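Assunto: Re: caixa com tampa para a mesa do fundo

Em 26/11/2023, a lista Buenaventura recebeu:
> Alguém ficou com a caixa creme da Fulter? Queria saber se a tampa
> fecha bem e se cabe na prateleira de 36 cm. A minha, da Kundham,
> partiu a dobradiça em August.

Boa noite,

A caixa está comigo. Pedi 2 e fiquei só com uma; a outra seguiu para a Trerier.
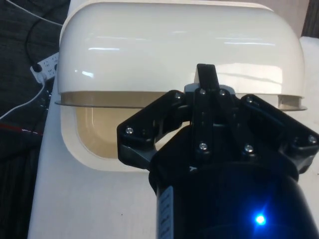
Paguei 66 pelas duas, portes incluídos. Na prateleira de 36 cabe fechada – com a tampa levantada, já não. O fecho é pequeno, cor de cobre, e fica na borda da tampa.

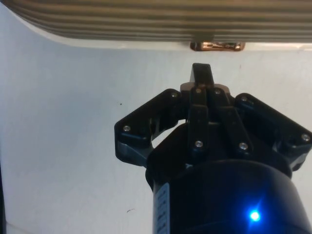
O fecho, de perto.

Por dentro é amarelo-mostarda, tanto a tampa como o fundo. Limpo com um pano húmido e chega. Guardo nela linhas e retalhos.
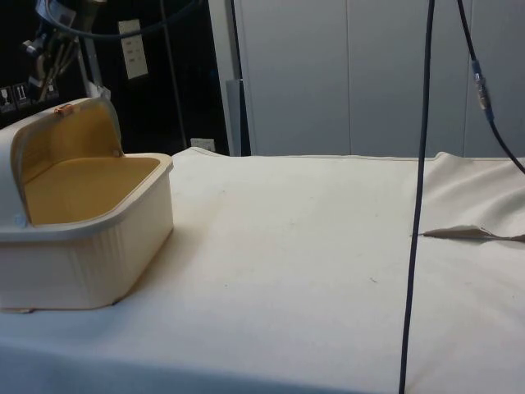 A caixa aberta, em cima da mesa com a toalha branca.

Se ainda a quiserem ver, levo-a ao próximo encontro. Digam até à véspera.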